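Wanance Hall – Break Room and Refreshment Area Inspection
Checklist with inspector's comments
Inspected by: Rania Sabbagh
Period: August

This checklist covers food, drink and housekeeping in the shared break room on the ground floor. Each item is marked Pass, Action or Not Applicable. Items marked Action are to be closed before the next monthly inspection.

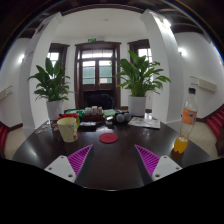
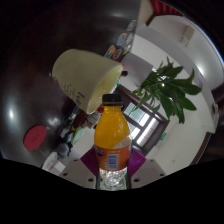
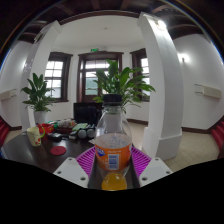
Drinks items, break room: paper cup and coaster (first photo); bottles with orange labels (second and third).

1. Exits and walkways
1.1 Both exit doors open fully. Pass.
1.2 Walkway to the rear exit is clear. Action. Stacked chairs reduce the width next to the notice board. Move to the Sallow store.
1.3 Exit signs lit. Pass.

2. Fire safety
2.1 Extinguisher in place, seal unbroken. Pass. Tag no. 157.
2.2 Fire blanket within reach of the stove. Action. The blanket is hung behind the door and cannot be seen when the door is open.
2.3 Weekly alarm test recorded. Pass.

3. Electrical
3.1 Kettle and microwave cords free of damage. Pass.
3.2 No extension cords in permanent use. Action. The Lonau water cooler is still fed from an extension cord. This was also noted at the last inspection. A wall outlet has been requested.
3.3 Portable heater rating does not exceed 3,000 watts. Pass.

4. Food and drink storage
4.1 Refrigerator temperature log complete. Action. Two entries are missing. The readings that were entered are within limits.
4.2 Opened drinks dated and capped. Pass. Staff are reminded that the date goes on the cap or label, in marker.
4.3 Dry goods stored off the floor. Pass.

5. Cleaning and waste
5.1 Cleaning products kept apart from food. Pass. The Strazds descaler has been moved to the locked cabinet.
5.2 Trash bins lined and lidded. Pass.
5.3 Spill kit complete. Action. Absorbent pads are low. The pack of 100 should be reordered when 30 remain – this point has been passed.

6. First aid
6.1 Kit sealed and in date. Pass.
6.2 Names of first aiders posted. Action. The list shows a person who has left the building team.

General comment: the room is in fair order. Item 3.2 is the priority, and it will be referred to the building manager if it remains open.

Related items
Kitchen Appliance Register
Fire Door Inspection Form
Refrigerator Temperature Log – Blank
Guidance on Reporting Spills and Slips
Sallow Store Access Rules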